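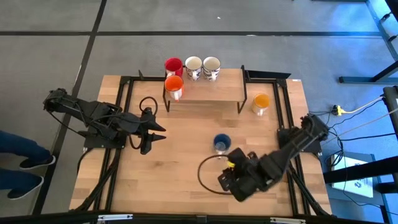
The invitation said the tour of the Dultulent hair care plant in Flornville would start at ten sharp and that visitors should arrive with clean, unstyled hair. I have never owned any other kind before noon, so I felt well prepared.

Seven of us turned up at the gate, mostly salon people, plus me and a man named Hideaki Kaneko, who had won his place in a drawing for his wife and been sent in her stead. We were issued hairnets, which is a funny thing to hand a group of people who have come to talk about hair. Hideaki, who is bald, wore his with real dignity.

Our guide was Roya Mirzaei. She has run the conditioner line since the place opened and walks faster than anyone I have ever tried to take notes behind. The mixing room comes first. Each tank holds 2000 liters, and on the day we visited, two of them were turning over the Parsa curl cream, the one in the green tub that I have been buying and abandoning for years. It looks like cake batter in there. It smells like coconut for a minute or so, and then it smells like coconut for the rest of your week.

I asked Roya why my curls go crunchy with it. She asked how much I used. I showed her with my hand. She looked at my hand for a while and moved on to the filling machines.
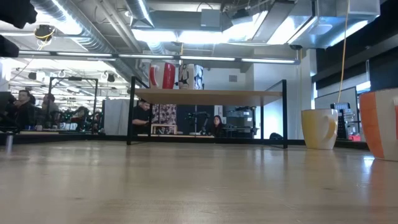
The part I had come for was the test salon upstairs, where Touran Nouri and Manouchehr Soltani wash the hair of local people who sign up for it, half the head with one formula and half with another. Touran told us batch 1079 of the new leave-in spray had been on trial since September. She likes it on fine hair. Manouchehr thinks it's too heavy and said so, at some length, with her standing right there. I got the feeling this conversation had been going on since September too.

They offered to do my head. Left side, spray on soaking hair, scrunched upward with a cotton T-shirt. Right side, the same spray on hair that had been toweled first. The left dried into proper curls. The right dried into what I walk around with every day, so that was my question answered, and I went home on the bus lopsided.

The gift shop is a closet with a register. They sell seconds with crooked labels for half price, and I bought two tubs of the Parsa plus a Grerero wide-tooth comb I didn't need. Book by email, wear flat shoes, and eat first. The tour runs well past lunch and the vending machine only had gum.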